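Türen, die es nicht gibt

Wie ein Greifer in der Simulation lernt, einen Knauf zu drehen, und warum die Farbe der Tür dabei keine Rolle spielen soll

Der Knauf ist seit Jahren das ungeliebte Kind der Servicerobotik. Eine Klinke lässt sich notfalls mit einem Stab herunterdrücken. Ein runder Knauf verlangt, dass zwei Finger ihn von beiden Seiten fassen, mit ausreichender Kraft zudrücken und sich dann um dieselbe Achse drehen wie er. Liegt die Achse des Handgelenks ein Stück daneben, verkantet der Griff oder rutscht ab. Wer einmal versucht hat, mit Fäustlingen eine alte Kellertür zu öffnen, kennt das Problem.

Die Arbeitsgruppe um Shanti Malhotra hat sich trotzdem den Knauf vorgenommen. Das Verfahren heißt Felen und besteht aus zwei Teilen: einem Generator, der Türen und Umgebungen erzeugt, und einer Steuerung, die an diesen Türen übt. Geübt wird ausschließlich am Rechner. Die Steuerung bekommt nur das Bild einer Kamera, die am Handgelenk sitzt, dazu die Stellung der Gelenke und die Öffnung des Greifers. Eine Tiefenkamera gibt es nicht, ebenso wenig ein Modell der Tür, das vorher eingemessen würde.

Dass man Roboter in der Simulation trainiert und sie danach an echten Gegenständen einsetzt, ist für sich genommen nichts Neues. Die Schwierigkeit liegt im Übergang. Eine gerechnete Tür hat saubere Kanten, gleichmäßiges Licht und ein Schloss, das immer gleich läuft. Eine echte Tür hat Kratzer, Schatten vom Flurlicht und eine Falle, die klemmt. Trainiert man eine Steuerung an einer einzigen simulierten Tür, lernt sie diese eine Tür auswendig und versagt bei der nächsten.

Die gängige Antwort darauf ist, das Aussehen der Umgebung ständig zu wechseln. Wände, Böden, Türblätter und Beschläge erhalten bei jedem Durchgang neue Oberflächen, Farben und Helligkeiten. Was sich dauernd ändert, kann die Steuerung nicht als Anhaltspunkt nehmen. Sie soll sich am Ende auf das verlassen, was in allen Varianten gleich bleibt, und das ist die Form des Knaufs und seine Lage zum Greifer.

Felen geht dabei weiter als frühere Ansätze der Gruppe. In den ersten Versuchen stand immer nur eine Tür in der Umgebung. Die Steuerung erreichte gute Werte, doch als sie in einem Flur mit mehreren Türen erprobt wurde, fuhr der Arm gelegentlich zwischen zwei Knäufen hin und her und griff schließlich ins Leere. Seitdem kann der Generator zusätzliche Türen und andere ablenkende Flächen in das Blickfeld setzen. Welcher Knauf gemeint ist, erfährt die Steuerung durch einen Zielpunkt, der ihr zu Beginn einmal mitgegeben wird. Danach muss sie ihn selbst im Auge behalten.

Insgesamt umfasst der Trainingssatz 1.590 Türvarianten. Sie unterscheiden sich im Material des Türblatts, in der Form und Größe des Knaufs, in der Reibung zwischen Finger und Oberfläche und in der Kraft, mit der das Schloss dem Drehen widersteht. Der letzte Punkt ist Malhotra besonders wichtig. »Über das Aussehen wird viel geschrieben, über die Feder im Schloss fast nichts«, sagt sie. In ihren Messungen machte die falsch angesetzte Federkraft mehr aus als jede falsche Farbe.

Gelernt wird in zwei Stufen. Zunächst übt eine Steuerung, die mehr weiß, als ein echter Roboter wissen könnte: Sie kennt die genaue Lage des Knaufs, die Reibung und den Widerstand des Schlosses. Mit diesen Angaben findet sie verhältnismäßig schnell zu brauchbaren Bewegungen. In der zweiten Stufe ahmt eine andere Steuerung diese Bewegungen nach, erhält aber nur noch die Kamerabilder. Sie muss also aus dem Bild erschließen, was ihrer Vorgängerin geschenkt wurde. Malhotra nennt die beiden Stufen schlicht »die mit Spickzettel« und »die ohne«.

Entscheidend sind die letzten Zentimeter vor dem Kontakt. Die Finger müssen weit genug geöffnet sein, um den Knauf aufzunehmen, und dürfen dabei nicht gegen die Rosette stoßen. Die Kamera sieht in diesem Abschnitt den Knauf sehr groß und vom Rest der Tür nur noch einen Ausschnitt. Eine Steuerung, die sich bis dahin an der Türkante orientiert hat, verliert nun ihren Halt.
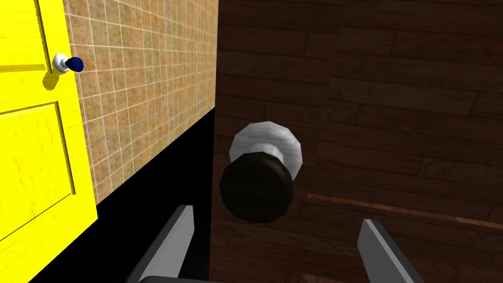
Gerade an der Auswahl solcher Umgebungen entzündet sich Kritik. Semwal hält den Aufwand für die Oberflächen für übertrieben: Man könne noch so viele Holzarten und Fliesen durchwechseln, am Ende scheitere der Griff an der Mechanik, und die sei auch bei Felen nur grob nachgebildet. Sinnvoller sei es, wenige Türen sehr genau zu vermessen und das Spiel im Schloss, den Verschleiß und die Verformung der Fingerauflagen mitzurechnen.

Malhotra widerspricht nur zum Teil. Genau vermessene Modelle seien gut, wenn man wisse, an welcher Tür der Roboter später arbeite. In einem Pflegeheim oder einem Altbau wisse man es eben nicht. Dass die Kontaktrechnung vereinfacht ist, räumt sie ein. Die Finger sind im Modell starr, während die Auflagen am wirklichen Greifer nachgeben. Ausgeglichen wird das bisher dadurch, dass die Reibungswerte über einen breiten Bereich gestreut werden, auch in Bereiche hinein, die physikalisch kaum vorkommen.

Um den Streit wenigstens für die eigene Methode zu klären, hat die Gruppe beide Anteile getrennt geprüft. Eine Fassung der Steuerung wurde nur mit wechselndem Aussehen trainiert, eine nur mit wechselnder Mechanik, eine dritte mit beidem. Erprobt wurden alle drei an acht echten Türen in einem Institutsgebäude, mit jeweils 100 Versuchen. Als Erfolg galt ein Versuch, wenn der Knauf so weit gedreht war, dass die Falle frei lag, und die Tür danach einen Spalt offen stand.

Die Fassung mit wechselnder Mechanik und gleichbleibendem Aussehen kam auf 33 Erfolge. In den meisten übrigen Fällen erreichten die Finger den Knauf gar nicht erst in brauchbarer Stellung. Bei wechselndem Aussehen und fester Mechanik war es umgekehrt: Der Greifer stand fast immer richtig, drückte aber an den schwergängigen Schlössern zu schwach zu und rutschte durch. Sie lag damit deutlich vor der ersten Fassung. Am besten schnitt die Verbindung aus beidem ab, wobei auch sie an einer Tür regelmäßig scheiterte, deren Knauf auffallend nah am Rahmen sitzt. Dort fehlt den Fingern schlicht der Platz, um sich zu drehen.

Aus der Auswertung ergibt sich noch ein weiterer Befund, mit dem die Gruppe nach eigener Aussage nicht gerechnet hatte. Die zusätzlichen Türen im Blickfeld halfen auch dann, wenn die Steuerung später an einer einzelnen Tür geprüft wurde. Eine gesicherte Erklärung fehlt. Malhotra vermutet, dass die Steuerung durch die Ablenkung gezwungen wird, den Zielknauf über viele Bilder hinweg zu verfolgen, und dadurch auch mit Spiegelungen und wandernden Schatten besser zurechtkommt. Geprüft ist das nicht.

Offen ist auch, wie weit sich das Verfahren auf andere Beschläge übertragen lässt. Für Klinken wurde Felen versuchsweise umgestellt, mit ordentlichem Ergebnis, allerdings an nur einer Tür. Bei Drehriegeln, wie sie an Badezimmertüren vorkommen, reicht die Auflösung der Kamera nicht aus. Knäufe mit glatter, polierter Oberfläche bleiben heikel, vor allem dann, wenn der Greifer neue Auflagen hat. Die Gruppe raut sie inzwischen vor jeder Messreihe mit Schleifpapier an.

Ein zweites Problem ist die Zeit. Vom Start der Annäherung bis zur geöffneten Tür vergehen rund acht Sekunden. Für den Einsatz in einem Gebäude, in dem Menschen hinter dem Roboter warten, ist das zu lang. Schnellere Bewegungen wären möglich, führen jedoch dazu, dass der Arm beim Kontakt überschwingt und den Knauf seitlich wegdrückt. Bei Türen, die nach innen aufgehen, muss der Roboter zudem zurückfahren und gleichzeitig ziehen. Diese Abstimmung zwischen Arm und Fahrgestell ist in Felen noch fest einprogrammiert.

Die Firma Gundico, die Fahrgestelle für Transportroboter baut, will das Verfahren ab Oktober auf einem eigenen Gerät erproben. Vorgesehen ist zunächst ein Archiv, in dem nachts Kisten zwischen mehreren Räumen bewegt werden. Die Türen dort sind alt, unterschiedlich und dürfen aus Gründen des Denkmalschutzes nicht mit Motoren nachgerüstet werden. Eine Vereinbarung über einen dauerhaften Betrieb gibt es nicht.

Am Institut wird derweil am Nachfolger gearbeitet, der den Namen Skavum trägt. Er soll den Widerstand des Schlosses während der Drehung schätzen und die Griffkraft laufend anpassen, statt sie wie bisher vor dem Zugreifen festzulegen. Dafür braucht es einen Sensor im Handgelenk, der Drehmomente misst. Der erste ist bereits eingebaut, lieferte in den Vorversuchen aber so stark schwankende Werte, dass die Gruppe ihn wieder an den Hersteller geschickt hat. Bis der Ersatz eintrifft, laufen die Versuche in der Simulation weiter, mit einem rechnerischen Rauschen, das dem des defekten Sensors nachempfunden ist.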